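Zedville Adult Bible School
Handout 6: Reading the Psalms as Poems
Revised 19 May 2018

Bring this sheet, a pencil, and any translation you can stand to write in. If you left Handout 5 in the car again, the one on Proverbs, you will survive.

1. Where we are

Last session ended in the middle of Psalm 1, with the wicked still being compared to chaff. We pick up there. The book has 150 psalms, and at our January pace we would have finished it when most of the class was collecting Social Security. So we are sampling: 1, 19, 23, 50, 51, 121 and 130. Psalm 119 has 176 verses and will be admired from a distance.

2. Parallelism

English poems of the older sort rhyme at the end of the line. Hebrew poems mostly work by saying a thing and then saying it again with a shove. Psalm 19 opens with the heavens declaring the glory of God, and then the firmament shows his handiwork. Same thought, second pass. People who skim the second line on the grounds that they already got the point have missed the poem.

The older textbooks sort these pairs into three kinds:

Synonymous. The second line repeats the first in other words (19:1).
Antithetic. The second line gives the opposite case. Try 1:6, the way of the righteous and the way of the ungodly.
Synthetic. The second line adds something. This is the drawer where scholars put everything that didn't fit in the other two drawers.

Mark each pair in Psalm 121 with S, A or a question mark. Question marks are respectable.

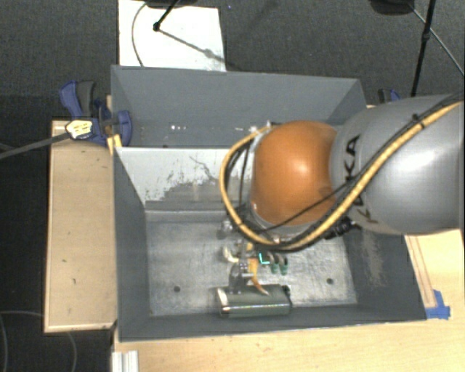
Why do so many psalms have a line of small print above the first verse?
Those lines are called superscriptions, and they give things like a name, a tune or an occasion. In Hebrew Bibles they are often numbered as verse 1, so your neighbor's verse numbers may run one ahead of yours. Check before you argue.

3. Selah

It appears 71 times in Psalms and three more in Habakkuk, and its meaning is uncertain. A pause, a musical cue, a signal to lift something up: all have been proposed with great confidence. When reading aloud in class, you may say it or skip it. Please don't say it in a special voice.

4. Psalm 50 and Psalm 51

Read them back to back. In 50 God says he does not need the bulls, owning as he does the cattle on a thousand hills. In 51 the speaker offers a broken heart instead, then two verses later the bulls return. Be ready to say what you make of that ending. "It's a mystery" will be accepted once per person per term.

5. For next time

Read Psalm 130 twice, once silently. Write 40 words on what the watchmen are doing in verse 6, and why they are mentioned twice. The Drindthorpe group was given the same task and turned in an average of 486, so please count.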